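Why my pose estimates kept sliding sideways

I promised a post on the replay tool two weeks ago and then went quiet, so let me catch up. The short version is that I have been fighting timestamps, and the timestamps have mostly been winning.

For anyone new: I write the software that takes recordings from hand-held grippers and turns them into something a policy can learn from. Jaw opening, gripper pose, picture, all lined up on one clock. The project is called Rellia (Wubit picked the name and won't explain it) and it started as one long Python script. Now it's a lot of short Python scripts, and I'm not sure that's progress.

The trouble showed up in the tracking. I'd load a clip, ask for the path of the gripper over the table, and most of it would look great. Then for a second or so the path would drift off to one side and snap back, as if somebody had yanked the floor. My first thought was the tablecloth. Repeating prints are rotten for feature matching – one little flower looks a lot like the next little flower, and the matcher happily pairs up the wrong ones. So I went through the clips with a pair of gear motors standing in the middle of the cloth, hoping the metal teeth would give it something better to hold on to.

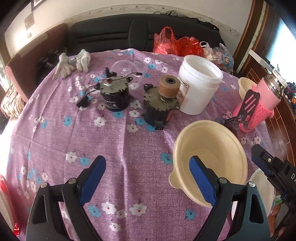
Jingyi Tan thought I was blaming the cloth too quickly, and wrote back that if the flowers were the problem the drift would follow the pattern spacing, and mine didn't. Had I plotted the offset against the time between the motion sensor reading and the picture it was matched to?

I had not. I did it that evening with a bowl of cereal in one hand, and there it was, a nice clean slope. The faster the gripper moved, the bigger the error. A flower mix-up wouldn't care how fast you're going (well, not like that). A clock problem cares a lot!

So I pulled one bad clip apart. It had 4000 motion samples in it, and 814 of them were matched to the wrong picture. My loader was picking the next picture after each sample when it should have been picking the nearest one. Worse, when two samples tied, it kept whichever came first in the file, and the file wasn't sorted. I wrote that line in October, at some awful hour, and I even left a comment next to it that says "fine for now".

The fix was small. Sort everything first, then interpolate the pose between the two closest samples, and throw a loud warning if the gap is too wide. I also added a step that guesses the leftover delay by sliding one signal against the other until they agree. Shireen Ngcobo had a version of that in her Clurkcombe code and let me copy it, which saved me a weekend. Thank you, Shireen!

The drift is gone from all but 5 of the 74 clips in my test folder. Those last ones are a different beast, I think. They all have something big and pale close to the lens, and the tracker starts following the thing in the jaws when it should be following the room. If you lift a plate and the software believes the plate is the world, then the world appears to stand still while your hand goes wandering. It's a very funny plot and a terrible training example.

What I'm trying now is a mask. Anything between the finger pads gets left out of the feature matching, and so do the jaws themselves. The jaws are easy, because they only ever show up in one part of the view and I know how far open they are. The held object is harder. A disposable plate pinched by the rim and turned nearly upright sticks out well past the pads, so a fixed box doesn't cover it. A box big enough for the plate wipes out half the table too, and then I've got nothing left to track. My current idea is to let the mask grow outward from the pads as long as the features move along with the jaws, and stop where they don't.

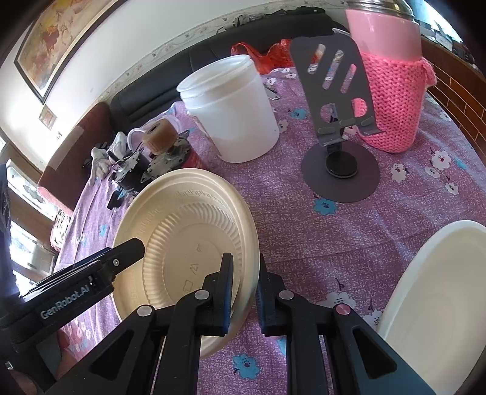

What's in the new replay tool

Okay, the thing I promised. It opens a clip, draws the gripper path next to the video and lets you scrub both together. Red stretches of path are where the gap warning went off. You can also press M to switch the mask on and see which features survived, and I've spent far too long doing that.

Still missing: a way to compare two runs of the tracker side by side, and any kind of undo. If you trim a clip by mistake, you get to reload it. Sorry. Tibor Kovács has already hit this twice and sent me a very polite bug report both times.

Next up is the growing mask on the leftover clips, and then a proper test for the loader so I can't break the sorting again. If you've done masking for held objects and have a trick that doesn't need a big segmentation model, please leave a comment. My laptop fan would be grateful.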